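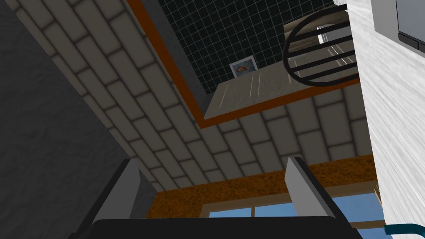

3.2 Rating procedure and materials

Figure 2. Cream brick-patterned surface with staggered rectangular tiles and grey joint lines (rendered view).

The second part of the study dealt with how people judge the regularity of repeated surface patterns in everyday interiors. Earlier work on this question has mostly used flat test cards, in which a single pattern fills the whole card and is viewed straight on. People rarely meet walls and floors in that way. They see them at a slant, partly covered, and in uneven light. We therefore wanted ratings that were not tied to the frontal view.

Participants were recruited in two towns, Makside and Arboleda, through notices in libraries and a mailing to tenants of two housing associations. In all, 133 people took part. Of these, 22 had worked in tiling, bricklaying or plastering at some point, and they are treated as a separate group in section 4. No payment was offered, but travel costs were met. Everyone signed a consent form and could stop at any time.

Each participant sat at a table and worked through a booklet of surfaces at their own pace. For each one they gave three ratings on a seven-point scale: how regular the pattern looked, how pleasant it looked, and how tired they thought they would become of it if they lived with it for a year. The third question was added after the pilot, in which several people said that they liked a pattern but would not want it at home. The wording was tested on a small group in Makside and changed once, from 'bored' to 'tired', as some had read 'bored' as a comment on the task itself.

The surfaces fell into four families: running bond, stack bond, herringbone and irregular stone. Running bond was included as the reference case. Each course is shifted along from the one below, and the pattern is so common in housing of the last century that most people could name it or describe it without help. Joint contrast was varied within each family, as a dark joint on a pale tile makes the layout easier to follow and may raise the regularity rating by itself. Slant was varied too, from straight on to strongly diagonal.

Order effects were a concern. A very regular surface seen early on may set a standard against which later ones seem untidy. Four versions of the booklet were printed, each starting with a different family, and these were handed out in turn. Agata Marchetti checked the returned booklets for missing pages and double marks. Where a participant had marked two points on the same scale, the rating was dropped and the rest of the page kept. This left 1,525 complete sets of three ratings.

Background questions came at the end – age band, type of home, length of time at the present address, and whether the person had chosen any of the wall or floor finishes there. We expected the last of these to matter. People who have paid for a finish have usually looked at many others first, and may be stricter about small faults. It was also the question most often left blank, mainly by tenants, and we return to this in the discussion.

The ratings were entered twice by different people and compared. Disagreements were settled from the paper booklets by Tanvir Patwary. Most were simple slips in which a row had been skipped. The analysis used a mixed model with participant and surface as random effects, and with family, joint contrast and slant as fixed effects. Trade experience was added in a second step.

3.3 Follow-up at home

A smaller follow-up was run in May on the Sestenik estate, where the entrance halls had been refinished the year before. Residents were asked to rate the hall walls on the same three scales, standing wherever they normally stood when waiting for the lift. A total of 683 forms were delivered. The return rate differed widely between blocks, and was lowest in the two where the lift had been out of service for part of the month. These blocks were kept in the analysis but marked, so that the model could be run with and without them.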